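Telmo Mateos
21. Dez. 2022

Nach langer Pause mal wieder ein Stand zum Roman. Wird ein längerer Faden, wer nur wegen der Kurzgeschichten hier ist, kann stummschalten. 1/14

Die Rohfassung von »Mara« ist seit letzter Woche fertig. 400 Normseiten, 61 Kapitel. Geplant waren im Mai noch deutlich weniger Kapitel, aber der Teil auf der Stimis hat sich ausgedehnt. 2/14

Für alle, die neu dazugekommen sind: Die Stimis ist ein Generationenschiff, das sein Ziel erreicht hat und trotzdem nicht landet. Mara ist die Archivarin an Bord. Sie findet im Logbuch einen Zeitraum von 50 Jahren, der doppelt geführt wurde, mit zwei verschiedenen Verläufen. 3/14

Beide Verläufe sind in sich stimmig. In dem einen gab es einen Aufstand auf den unteren Decks, in dem anderen eine Seuche. Die Zahl der Toten ist in beiden gleich: 3.981. Damit fängt das Buch an. 4/14

Viele haben gefragt, ob das im selben Universum spielt wie »Pronow«. Ja. Die Station Pronow wird im dritten Teil erwähnt, zweimal, und eine Figur stammt von dort. Man muss die Novelle aber nicht gelesen haben. 5/14

Zeitlich liegt »Mara« davor. Das hat mir Arbeit gemacht, denn in »Pronow« steht ein Satz über die Stimis, den ich damals ohne viel Nachdenken hingeschrieben habe (»das Schiff, das nie antwortete«). Jetzt muss ich erklären, warum es nie antwortete. Kapitel 44 bis 47. 6/14 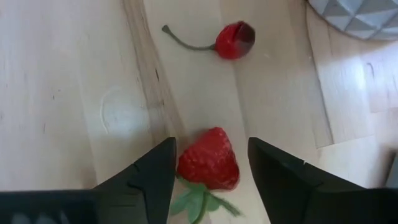 Vasco Moreira schrieb mir dazu, er fände es besser, wenn das Schweigen des Schiffs unerklärt bliebe. Ihn habe an der Novelle gerade dieser eine Satz gepackt, und jede Auflösung werde dagegen klein aussehen. 7/14

Den Einwand verstehe ich. Ich habe eine Fassung ohne die vier Kapitel ausprobiert. Dann hängt aber Maras Entscheidung am Ende in der Luft, weil sie genau das weiß, was der Leser nicht wissen soll. Die Kapitel bleiben also, werden aber kürzer. Die Funksprüche fliegen raus. 8/14

Zur Physik: Das Schiff bremst am Anfang nicht mehr, es kreist. Schwerkraft kommt aus der Rotation. Ich rechne so etwas durch, bis es nicht mehr offensichtlich falsch ist, und höre dann auf. Baltasar Benítez hat die Umlaufzeiten geprüft und zwei Fehler gefunden, einen davon in einer Szene, an der ich sehr hing. 9/14

Die Szene war der Sonnenaufgang im Gewächshausring. Der dauerte bei mir eine halbe Seite. Nach der korrigierten Rechnung wären es ein paar Sekunden. Jetzt ist es eine sehr kurze Szene. 10/14

Sprache an Bord: Ich habe die erfundenen Wörter auf eine Handvoll zusammengestrichen. In der ersten Fassung gab es ein Glossar. Wenn ich selbst darin nachschlagen muss, stimmt etwas nicht. Geblieben sind die Namen der Decks, die Schichtzeiten und ein Schimpfwort. 11/14

Verlag: Es bleibt bei Herrero. Demetrio Herrero bekommt das Manuskript, wenn ich die erste Überarbeitung durchhabe. Einen Erscheinungstermin gibt es nicht, bitte auch nicht bei den Buchhandlungen nachfragen, die wissen noch weniger als ich. Das Cover macht wieder Leandro Montes, von ihm ist auch das von »Pronow«. 12/14

E-Book und Taschenbuch kommen gleichzeitig. Hörbuch ist offen. Beim letzten Mal hat sich das nicht gerechnet, und zwei Logbücher, die sich widersprechen, sind beim Hören vermutlich schwer auseinanderzuhalten. Wer Hörbücher kennt, die so etwas gut lösen, bitte drunterschreiben. 13/14

Über die Feiertage lasse ich den Text liegen, danach geht es mit Kapitel 1 los. Testleser habe ich genug, danke für die vielen Angebote. Wer »Pronow« noch lesen möchte: Die zweite Auflage ist lieferbar, mit dem korrigierten Stammbaum hinten. 14/14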